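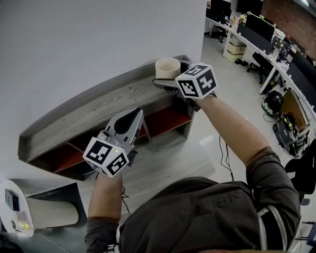
According to Ju-won, a cup left on top of a shelf is a cup that will live there until it has a birthday. I laughed when I read the message, but I did not answer. Ju-won Wang is very strict about cups.

So this was the subject of my December morning. The shelf has a good top, grey with the wood pattern, and a small raised rim all along the edges. I like the rim very much. It gives me the feeling that things up there are safe, and I think this feeling is the problem. I put one cup, then I put a letter from Denard beside it, then a pen, and after one week I have a second desk which I never wanted.

I made a rule for myself in the autumn: only 2 things may stay on the top. I have broken it 4 times, and I wrote each one down in the back of this diary, as a punishment. The compartments under it are easier. They are reddish-orange inside, a colour I would not choose for a coat, but it is cheerful on a dark day and I can find things against it.

The beige cup is a plain one, straight like a tube. I have wanted for a long time to decide where it belongs. In the kitchen it looks lonely near the Kerlow plates, and on my desk I would fill it with pencils and then it would not be a cup any more. Ju-won says pencils are an honest job for a cup. Perhaps. 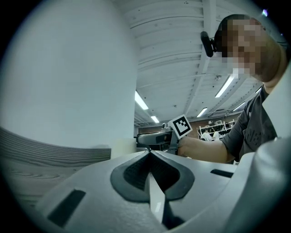 The grey wood pattern, and the long lights on the white ceiling.

In the afternoon I read 19 pages of my book and drank my tea too late, so now I am awake. Tomorrow I must reply to Denard about the invoice and buy a softer cloth, because the old one leaves small hairs in the corner of the rim.

Filed under: Diary, Small Tidying
Last updated: December
Contact | Copyright Nindex Pages | Back to top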